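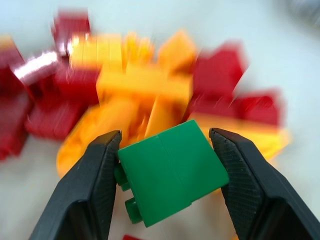 About Daswood Animal Placement Review

Every adoption season brings another stack of "saved" numbers, and most of them tell you very little. A dog that leaves a shelter on a transport van gets counted as a success that afternoon. Where it sleeps in March is usually left off the chart.

Daswood is a small office that checks. Shelters and rescue groups send us their placement records, and we call the adopters, the fosters and the vets listed on the forms. Last year we followed up on 967 placements. We couldn't confirm 151 of them — wrong phone numbers, groups that had stopped answering, one address that was a car wash. We don't assume the worst about those animals. We don't count them as happy endings either.

Who we are

Karine Hiebert started Daswood after years of intake work at the Trultmont shelter, where she got tired of reading press releases about animals she had never been able to trace. She still makes a good share of the calls herself. There are 5 of us on staff, and we all do phone work, including the bookkeeper.

What we charge

We bill a flat fee of $40 per file. It's the same for a county shelter and for a rescue run out of a spare bedroom. We don't take a cut of donations, and we don't sell badges or "verified" stickers for your website. People ask. The answer is still no.

What we won't do

We won't rank shelters. We won't share a plea for a dog whose record we haven't seen, however sad the photo is. If a group wants its report changed, it can send us paperwork, and we'll read it.

Page last updated 2026-07-21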